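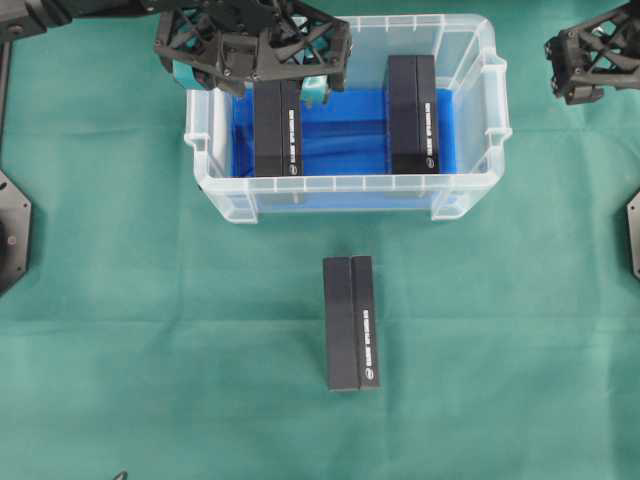
3. Crash records and curve assignment

3.1 Source records

The crash records were supplied by the Catlow county sheriff's office as scanned report forms. Each form gives the road name, the distance and direction to the nearest intersection or milepost, the time of the call, the road surface condition, and a short narrative written by the responding deputy. A total of 471 reports of single-vehicle crashes on two-lane rural roads were retained. Crashes in parking lots, on private drives, and on the divided section of the Gatthorpe road were removed before coding, as were crashes in which the first harmful event was a collision with an animal.

The position field was the weakest part of the form. Deputies often recorded the location at which the vehicle came to rest, while the analysis requires the point at which it left the travel lane. The two points can differ by more than the length of a short curve. Where the narrative gave a departure point ("left the road just past the church driveway"), that point was used. Where it did not, the recorded position was kept and the report was flagged as low precision.

3.2 Assigning crashes to curves

Curve limits were taken from the county centerline file and processed in Sekix, which fits circular arcs to successive points and returns a radius and a start and end station for each arc. Arcs with a radius above 2,000 feet were treated as straight road. Compound curves were split at the change in radius if both parts met the minimum length, and were otherwise merged and given the smaller radius.

A crash was assigned to a curve if its departure point fell between the start and end stations or within the approach zone on either side. The approach zone follows the definition given by Zacharopoulos, with one change: on downhill approaches the zone was lengthened in the direction of travel. Direction of travel was missing from 72 reports. For these, the approach zone was applied without the downhill extension, and the effect of that choice is examined in Section 5.

3.3 Coding of narratives

Narratives were coded by Idalina Veloso and Tayla Fairweather working separately from the same written guide. The codes covered side of departure, first object struck, rollover, evidence of braking, and any mention of an overcorrection. A code was entered only if the narrative stated the fact directly. A vehicle found on its roof was coded as a rollover; a vehicle found "in the ditch" was not, unless the deputy also described damage to the roof or pillars.

Disagreements were settled by joint reading. Most of them concerned overcorrection, a term some deputies used for any steering input before the crash and others used only for a departure to the opposite side. The guide was revised in November to limit the code to the second meaning, and all narratives coded before the revision were read again.

3.4 Exposure

Traffic counts were available for the state-numbered routes and for a small number of county roads. On uncounted roads, volume was estimated from the nearest counted road of the same functional class. This procedure is likely to overstate volume on dead-end segments and so to understate their crash rates. Segments with estimated volume carry an indicator variable in the models of Section 4.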